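Search products, guides, parts...

Handheld Gripper Pair, Kit Page and Buying Notes
By Wahyudi Wattimena | July
14 comments | Share

OK so this is the page I wish I'd had when I was putting our first budget together! The Ikix pair is what we sell most of, and people mostly write in with the same question, which is what the whole thing is going to cost once it's up and running. Let me walk you through it.

The pair is $2196. You get a left and a right gripper, two marker cubes, chargers and a spare set of jaws. I'd put another 40 bucks toward extra jaw pads (they wear, and you'll want them in the drawer on a busy afternoon). If you're planning a full station with a computer, storage and a couple of spare parts, set aside about $4000 and you'll sleep fine.

Now, the room. Everyone budgets for the hardware and forgets the furniture. You want a table you can walk up to from more than one side, and you want real appliances, the kind people have at home. I'm a big fan of starting with a microwave, because the door, the cavity and the plate give you a lot of different reaches in one spot.
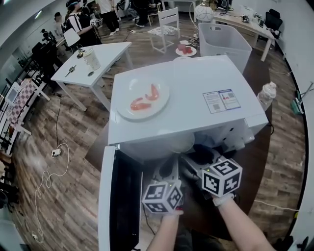
Both grippers at the open door, with the plate of shrimp-like food up on top.

Play food is cheap and I'd buy plenty of it. Plates too, in more than one size. For power, get longer cords than you think you need, plus a strip or two, and keep a storage bin close by so the props have somewhere to live between runs.

A few folks have asked how the Ikix compares to the Benedetti set. I've used both! The Benedetti is lighter in the hand, but replacement jaws took forever to reach me, and I ended up going back. If you already own the Benedetti chargers, hang on to them, but they won't fit ours (sorry, I asked).

Lead time out of our Olden warehouse is 2 weeks right now. Orders of more than one pair ship through Jallov, so leave a phone number at checkout or they'll sit on the box. Need a written quote for your purchasing office? Put it in the order notes and I'll send one over the same afternoon.

Shares: 31 | Leave a comment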